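Ticket 1911 – demo arm stopping mid-pick, open day
Site: Brerkthorpe, main hall
Raised by: Luana Meireles
Assigned: Cleiton Pacheco
Priority: high (visitors in at 10)

08:15 LM
Arm homes fine, goes out over the toy basket, stops dead. Error 625 on the panel. Cleared it twice, came back both times. Same program as the Pilham visit, nothing changed that I know of.

08:22 CP
625 is the reach limit. Has anyone moved the table?

08:26 LM
Gisela says the table got pushed back last night so they could hoover. Didn't measure it.

08:40 CP
Tape measure out. Table is 35 mm too far back. Moved it, wheels locked. Re-ran, no error on first three picks. Fourth one dropped the ball short of the box, so positions still a bit off.

08:52 CP
Re-taught the drop points, red box first then blue then yellow. Speed down to 15 per cent while I check.
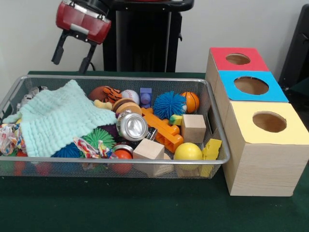
09:05 LM
Can we keep it slow for the school group? Raíssa wants the kids to choose the toy and shout the colour, they'll need time.

09:07 CP
Yes fine. Leave the mint blanket till last, soft stuff takes longer to grip. If it stops again dont keep clearing it, ring me.

09:31 LM
Full run done, no stops. Tape on floor round the table legs. Gisela told re hoovering.

Status: on hold, will close after the afternon group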